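Pairing and Folding Dark Socks After the Wash
2024-02-07 | By the Birkett household pages

Dark socks are best sorted in daylight. Navy and black look the same under most ceiling bulbs, and a mixed pair is usually noticed only once it is on the feet. Work near a window if the room has one.

Clear a flat surface at least 80 cm wide. Turn every sock right side out and pull the toe straight. Lay the socks in one layer, heels facing the same way, and group them by colour first, then by length, then by the knit of the cuff.

To check a doubtful colour, hold the sock up by one end, then lay it on white paper beside a known black one. Navy shows a blue cast at the cuff, where the knit is thinnest.

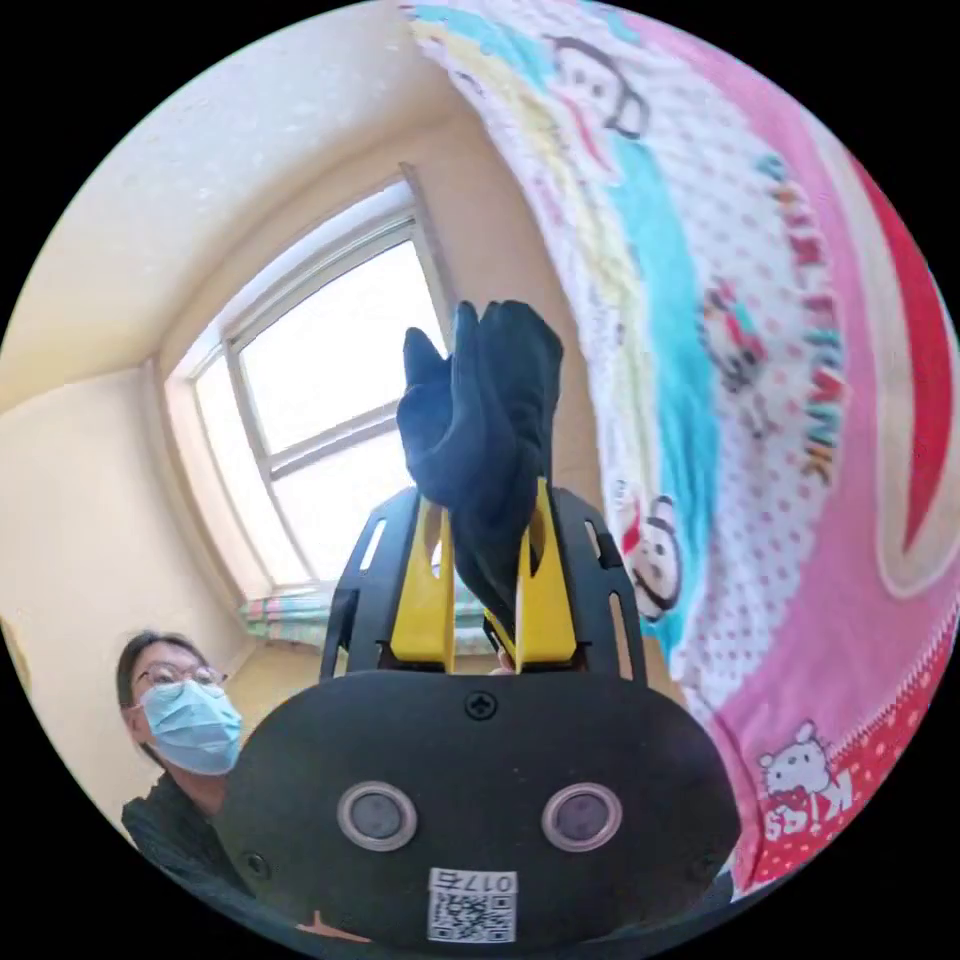 How should odd socks be stored until the other one is found?
Keep them flat in a small open box beside the drying rack and check the box after each wash. Anything still single after 5 washes can go to the rag bag.

To fold a pair, place one sock on the other with toes and heels aligned. Fold the toe end to the middle, then fold the cuff end over it and tuck the toe end into the cuff. Do not roll the pair into a ball — this stretches the elastic on one side.

Stand the folded pairs upright in the drawer, fold uppermost. A Norko divider tray fits most shallow drawers, and a cut-down shoe box does the same job. Keep navy and black in separate rows.

Related
Drying woollens flat on a Clukier rack
Folding fitted sheets
Cornetti drawer liners: cutting to size
Storing winter gloves in May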